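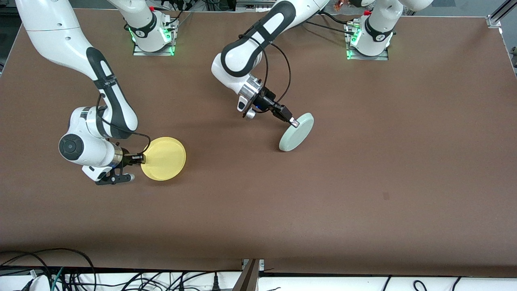 그러스브리지(Grusbridge) 공과대학 로봇공학 실습 과목의 학생팀 비트베르크(Bitberg)가 양팔 로봇으로 접시를 집어 옮기는 과제 '델트스테드(Deltstead)'의 중간 결과를 20.9.30 공개했다. 과제는 작업대 위의 둥근 접시를 두 팔이 각각 집은 뒤 서로 간섭하지 않고 지정된 자세로 내려놓는 것이다. 접시는 노란색과 연한 녹색을 쓴다. 오른팔은 노란 접시의 가장자리를 거의 눕힌 상태로 물고, 왼팔은 녹색 접시의 테두리를 잡아 가파르게 세운 자세를 취한다. 두 자세를 한 작업 안에서 함께 다루는 것이 이번 학기 평가의 핵심 항목이다.

팀이 중간 평가까지 기록한 작업 시도는 모두 281회다. 한 회의 시도는 두 팔이 대기 자세를 벗어나는 시점에 시작해 다시 대기 자세로 돌아오는 시점에 끝난다. 중간에 비상 정지가 걸린 경우도 시도에 포함하되, 제어 프로그램이 시작 전에 오류를 낸 경우는 제외했다. 제한 시간은 회당 90초이며, 이를 넘기면 접시의 최종 위치와 관계없이 실패로 처리한다.

접시는 평행 그리퍼로 다루기에 까다로운 물체에 속한다. 바닥에 놓인 접시는 테두리 아래로 손가락이 들어갈 공간이 좁고, 가장자리를 한쪽에서만 잡으면 무게중심이 파지점에서 멀어진다. 팔이 가속할 때 접시가 파지점을 축으로 돌아가는 현상도 생긴다. 팀은 파지 위치를 테두리의 가장 바깥쪽에서 안쪽으로 조금씩 옮겨 가며 시험했고, 손가락 끝이 접시의 평평한 면에 닿지 않는 범위에서 가장 깊은 위치를 기본값으로 정했다.

파지력은 고정값을 쓰지 않는다. 손가락이 접시에 닿으면 그리퍼 모터의 전류가 상승하는데, 제어기는 이 상승을 접촉으로 판정한 뒤 목표 전류까지 단계적으로 힘을 올린다. 목표 전류는 접시의 자세에 따라 달라진다. 접시를 눕혀 드는 경우에는 파지점에 걸리는 모멘트가 커 목표값을 높게 잡고, 세워 드는 경우에는 상대적으로 낮게 잡는다. 자세를 바꾸는 구간에서는 두 값 사이를 손목 각도에 따라 보간한다.

경로 계획에는 에비하라(Ebihara)라는 이름의 교내 라이브러리를 사용했다. 같은 과목의 이전 수강생들이 작성해 물려준 코드로, 관절 공간에서 경로를 만들고 충돌 검사를 수행하는 두 부분으로 구성된다. 원래 한 팔만을 대상으로 작성된 탓에 비트베르크 팀은 학기 초반을 구조 변경에 썼다. 두 팔을 하나의 긴 관절 벡터로 묶는 방식과 각 팔의 경로를 따로 만든 뒤 시간축에서 조정하는 방식을 비교했고, 계산 시간이 짧은 후자를 채택했다.

시간축 조정의 원리는 단순하다. 먼저 오른팔과 왼팔의 경로를 서로 없는 것으로 간주하고 계산한다. 이어 두 경로를 같은 시간축에 올려 링크 간 최소 거리를 구한다. 최소 거리가 기준보다 작은 구간이 있으면 우선순위가 낮은 팔의 속도를 줄이거나 출발을 늦춘다. 조정으로 해결되지 않는 경우에만 해당 팔의 경로를 다시 계산한다. 우선순위는 접시를 세워 들고 있는 팔에 먼저 준다. 세운 접시는 정지와 재출발을 반복할 때 흔들림이 커지기 때문이다.

충돌 모델에는 로봇 링크 외에 접시도 포함된다. 접시를 잡은 순간부터 그리퍼 끝에 얇은 원판이 붙은 것으로 보고 검사를 수행한다. 초기 버전은 이 원판을 구로 근사했는데, 계산은 빨랐으나 두 접시가 실제로는 충분히 떨어져 있어도 충돌로 판정하는 일이 잦았다. 원판 모델로 바꾼 뒤에는 두 팔이 작업대 중앙에 더 가까이 접근할 수 있게 됐다. 다만 파지 중에 접시가 손가락 사이에서 돌아가면 모델과 실제 자세가 어긋나는 문제는 남아 있다.

접시 위치는 카메라 영상에서 색상과 타원 윤곽을 이용해 추정한다. 갈색 작업면을 배경으로 삼아 색상 범위를 나누고, 남은 영역의 외곽에 타원을 맞춘 다음 중심과 기울기를 구하는 순서다. 노란 접시는 작업면과의 구분이 안정적이었다. 연한 녹색 접시는 채도가 낮아 조명이 바뀌면 영역 일부가 빠졌고, 그 결과 타원의 장축이 짧게 계산되는 경우가 있었다. 팀은 색상 조건을 완화하고 밝기 조건을 추가하는 방식으로 이를 보정했다.

인식 시험용 영상은 작업 시도와 별도로 수집했다. 팀이 직접 윤곽을 표시한 영상은 1,878장이며, 접시가 작업면에 놓인 경우와 그리퍼에 잡힌 경우를 모두 포함한다. 그리퍼가 테두리를 가리는 영상에서는 가려진 부분을 추정해 그리지 않고 보이는 부분만 표시했다. 타원 맞춤 단계가 일부 윤곽만으로도 동작해야 한다는 요구 조건을 반영한 것이다.

양팔의 기준 좌표를 맞추는 작업에도 상당한 시간이 들었다. 두 팔은 각각 별도의 금속판 위에 설치된 베이스를 사용하므로 상대 위치를 측정으로 구해야 한다. 팀은 두 그리퍼 끝을 작업대의 같은 점에 차례로 가져가는 절차를 여러 위치에서 반복하고, 최소제곱법으로 두 베이스 사이의 변환을 계산했다. 높이 방향 오차가 수평 방향보다 크게 나와, 접시에 접근하는 마지막 구간은 위치 제어에만 맡기지 않고 접촉 판정을 함께 쓰도록 했다.

케이블 처리도 평가 대상이다. 팔을 따라 그리퍼까지 이어지는 케이블은 손목이 크게 회전할 때 당겨지거나 링크에 걸릴 수 있다. 팀은 케이블에 여유 길이를 두되 고리가 지나치게 커지지 않도록 고정 위치를 조정했으며, 소프트웨어에서는 손목 관절의 누적 회전량에 상한을 설정했다. 상한에 가까워지면 계획기가 반대 방향으로 도는 해를 선택한다. 이 때문에 같은 목표 자세라도 직전 동작에 따라 팔의 움직임이 달라질 수 있다.

실패 원인은 로그를 기준으로 분류했다. 가장 큰 비중을 차지한 것은 파지 단계의 오류로, 손가락이 테두리 위를 스치고 지나가거나 접시를 밀어낸 경우가 여기에 속한다. 다음은 놓기 단계에서 접시가 목표 자세를 벗어난 경우였다. 두 팔의 간섭 위험으로 제어기가 스스로 정지한 시도는 13회로 집계됐다. 이 시도들은 모두 구 근사 모델을 쓰던 시기에 발생했으며, 원판 모델 적용 후의 기록에는 같은 유형이 없다.

채점은 파지, 이송, 놓기의 각 단계를 따로 평가한 뒤 합산하는 방식으로 진행된다. 앞 단계에 실패하면 뒤 단계는 채점하지 않는다. 두 팔이 순서대로 움직여도 규정 위반은 아니지만, 동시에 접시를 들고 있는 구간이 없으면 이송 점수의 절반만 인정한다. 접시를 떨어뜨린 경우에는 해당 시도 전체를 무효로 하고 재시도를 허용하지 않는다.

비트베르크 팀은 중간 평가에서 지적된 항목 가운데 파지 중 회전 문제를 우선 다룰 계획이다. 검토 중인 방안은 두 가지다. 하나는 손가락 안쪽에 마찰이 큰 패드를 붙이는 것이고, 다른 하나는 접시를 든 직후 카메라로 자세를 다시 측정해 충돌 모델을 갱신하는 것이다. 패드는 두께만큼 손가락 간격이 변해 접촉 판정 기준을 새로 잡아야 하고, 재측정은 팔을 잠시 멈춰야 해 제한 시간에 부담을 준다. 팀은 두 방안을 같은 초기 배치에서 비교한 뒤 한쪽을 선택하기로 했다.

에비하라 라이브러리의 양팔 확장 부분은 코드 검토를 거쳐 과목 공용 저장소에 병합된다. 검토 대상은 시간축 조정 모듈과 원판 충돌 모델이며, 색상 기반 인식 코드는 작업대 조건에 대한 의존성이 높아 델트스테드 과제 폴더에 별도로 보관한다. 최종 평가에서는 접시의 초기 위치가 시작 직전에 공개되고, 팀은 그 이후 매개변수를 수정할 수 없다.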